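## Slipcovers and Care

**Can I machine wash an Etine cover?**
Yes, in cold water. Close the zippers first and skip the dryer — heat shrinks the fabric.

**How long does delivery take?**
Up to 800 covers ship each month. Yours should leave us within nine days.

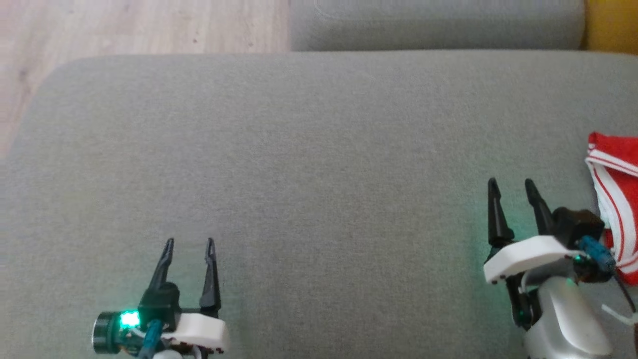 *Light gray upholstery on a seat cushion.*

**Can I return a cover?**
Unwashed covers can come back within 30 days. Write to Hye-jin Baek at the Flaleck store and include your order number.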